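Studio notebook, Curkport room
5 August 2020

Second day back on the live room. The band booked for the Flestavell sessions want drums and upright piano together, so most of today went on working out where the piano can sit without the kit getting into it. Notes below in the order I did things.

Noise floor

Measured with the ventilation on and off before touching anything else. With it on there is a hum that sits low and a faint hiss on top, both audible on headphones once the preamps are past halfway. With it off the hum goes and the hiss stays, so the hiss is ours. Swapped channels 3 and 4 at the wall box and it followed the cable. The cable is now in the repair bin with tape on it. Please don't put it back on the hook.

The hum with the fans running is the same as I wrote down in February. We can run the fans between takes and turn them off for the quiet songs. I'd like to try rubber under the duct brackets before paying anyone to look at it.

Drum position

Tried the kit in the corner by the window, then against the long wall, then out in the room with the kick pointing at the door. The corner gives a big low end that sounds fine on its own and turns to mud as soon as the bass comes in. The long wall was the driest. Out in the room was the best of the three, though the snare has a flutter behind it if both gobos are folded away. One gobo half open behind the drummer's left shoulder took care of it.

Floor is marked with green tape for the kit and yellow for the piano. The old white marks are from the Marras choir day and can come up.

Overheads are the small condensers in a spaced pair, both the same distance from the snare, checked with string. Kick mic just inside the hole. I left the snare bottom mic off. It added rattle and I had it muted within a minute both times I tried it.

Piano

Needs tuning. The top octave and a half is sour and the D below middle C has a buzz which I traced to a loose screw on the bottom panel. Tightened it, buzz gone. The tuner can come the morning of the first session, which is cutting it fine, so the lads should plan to start with something that doesn't use piano.

Put 2 mics behind the soundboard with a heavy blanket over the back. Drum spill is still there but it's low and mostly cymbals. Lid closed. With the lid open the spill is nearly as loud as the soft playing, so that is out unless they agree to overdub.

Peak on the room response with the piano in place is at 447 Hz, a bit nasal. Narrow cut on the room mics only. I don't want to cut it on the close mics as they sound right as they are.

Headphone mixes

The Tritau box is working again after the power supply change. All the outputs pass signal. The right side of output 5 was quiet until I cleaned the socket. Click bleed from the drummer's cans is still a problem in the quiet ending of the second song. Options are closed-back headphones or an automated click that drops away for the last bars. I'd go for the second, it costs nothing.

Session template

Built a new one with the tracks in the order of the wall box so we stop patching by memory. Colours as before. Buffer is low for tracking and needs putting back up for the mix. Talkback is routed so it doesn't print to the room tracks, which caught us out last time.

Recorded a 27 minute test pass with a bit of everything, tapping, clapping, me playing the kit badly, and one slow piano piece. It's on the shared drive under Curkport tests. Listen on the main speakers if you can. On the little ones you won't hear what the corner position does wrong.
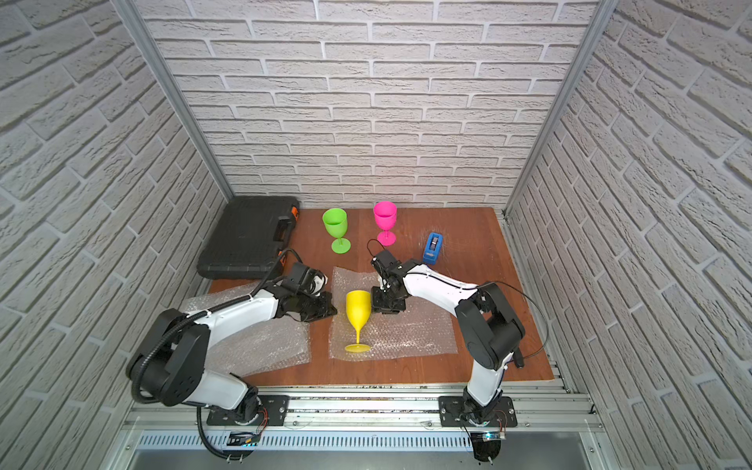

To do before the first session

Book the tuner and confirm the time.
Re-solder the channel 3 cable or bin it.
Rubber strip for the duct brackets, and measure again with the fans on.
Order a spare snare head and two packs of felt.
Print the new wall box sheet and take down the old one.
Ask the band for tempos so the click can be laid out in advance.
Check there is enough space on the recording drive. There was 400 GB free this morning and the test pass barely touched it, but the Flestavell lot like to keep every take.

Still open

Vocal spot. I had meant to try the hallway with the doors wedged and ran out of time. The small booth is too boxy for the singer we have coming. If somebody is in before me, set up the large condenser halfway down the hall with a duvet behind the singer and print a minute or so of talking and singing, flat, no compression. Write the mic height on the track name.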